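Small Things on White Tables
A gallery of everyday objects, by Leena Seppälä

Welcome in! I've been photographing ordinary household things for a good while now, mostly on white or nearly white surfaces, and this page is where the best of the current batch ends up. It started with a dish brush. I was waiting for a kettle at my sister's place in Platness, the brush was lying on the draining board with the morning coming in sideways, and I thought: that is a really good-looking object. I have been a bit hopeless ever since.

Everything in this set comes from kitchens, sheds, break rooms and workshop tables. I don't style much. I move a thing a little to the left, I wait for a cloud, I get down on my knees (the knees complain). If something has been taped, dented, patched or labeled by hand, I like it better, and I'll go a long way out of my way for a good bit of tape.

Most of the April pictures are still being sorted, so for several entries below there are only the notes for now. The pictures will be dropped in as I get through them. I had 3000 files on the drive when I started and I am a slow, happy picker!

The colander at Hiller
Enamel, chipped along one handle, from the kitchen of the old Hiller boarding house. The holes throw a pattern of dots on the counter for a short while before lunch and then it's gone. I missed it on the first visit and went back with a sandwich and a lot more patience.

Clothespins in a soup bowl
Wood ones and plastic ones mixed together, all the plastic faded to that chalky pink you only get from years on a line. The bowl is far too nice for them. I asked if I could buy it and was told no, very kindly, and then given coffee.

String drawer
Everyone has one, I think, or ought to. Butcher's twine, garden twine, a shoelace, the cord off a set of blinds. I wanted to shoot it straight down and the ceiling light kept putting my own head in the picture as a big round shadow, so I ended up holding a bedsheet over both of us. Worth it!

The Naidu teapot lid
Only the lid. The pot itself broke before I was born, according to the family, and the lid has lived on a windowsill ever since, keeping the rain off a dish of keys. Mr. Naidu senior wanted me to notice the little steam hole, and I did, and I gave it the middle of the picture.

Fifty-nine cents
A price sticker still on the bottom of a measuring cup, 59 in purple ink, with one corner lifting. I spent most of an afternoon on this one sticker. The trick was a piece of baking parchment over the window to soften things down, and after that the purple really sang.

Jar lids, Cendance
Taken in the shared kitchen at Cendance, the studio building where I rent a desk. Somebody saves lids there without saving the jars. They stack up in a leaning tower by the sink, gold and white and one gingham, and I must have photographed that tower in every kind of weather.

Enamel mug, handle side
I've shot this mug so many times that I can tell you which way the chip faces without looking. This time I finally put it against a pale wall with the handle toward me, and it looks like an ear. I love it.

Sponges and a paper cup
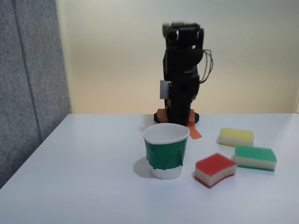
Kitchen sponges may be the cheapest good color you can buy, and I have been wanting to give them a proper entry for ages. I like them fresh from the packet, when the scrubbing side is at its brightest and the foam underneath is the color of vanilla custard. The red one near the front has the shape I'm fondest of, with those wavy sides pulled in at the waist, and there's a thin red strip along the bottom edge too, so the cream foam sits between two reds like the filling in a cake. And then the cup! A plain white paper cup wearing a band of green tape with a crinkly lower edge, and a soft gray shadow off to its left. Red beside green on a white tabletop, with a bit of orange farther back: I could look at that all day.

Butter dish, closed
Glass, with ridges. Ridged glass is hard and I'm still learning it, but the highlights came out in long clean lines this time and I did a small dance in a stranger's pantry.

Five corks
They roll. That's the whole story of the session. I got all 5 to stay put by pressing a crumb of bread under each one, and if you look closely at the big print you'll find the crumbs.

Prints
Small prints of anything in the set are up on the corridor wall at Cendance, just past the kitchen, and you're welcome to wander along and look. Mornings are best, before ten, when the light gets all the way down to the far end. If you have a sponge, a lid or a well-taped cup at home that you think belongs here, write and tell me about it. I'm especially short of good dustpans.

Leena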